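3.2 Storage and retrieval of paper records

Staff at the Vuvcombe office kept current files on the desk and moved closed ones to the shelves in November. Of the 287 files requested during the study, 50 could not be found on the first search.
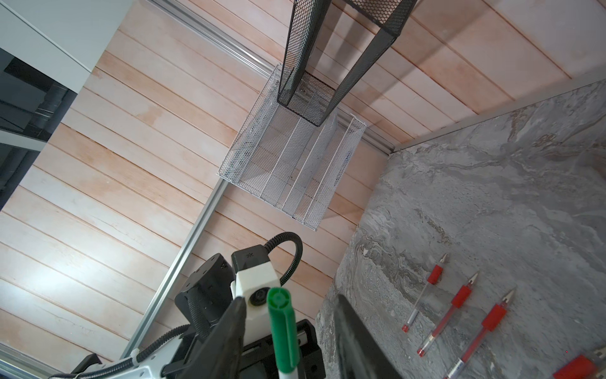 Salazar

Figure 4. Mesh desk organiser with parallel dividers.

Most of the missing files were still on a desk – often under a newer case. The Skaltitz office labelled each divider by month and lost only 6.
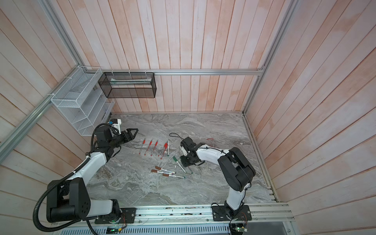 Loans between colleagues were harder to trace. Neither office kept a slip for files lent for less than a day, and the register at Misik covers outside loans only.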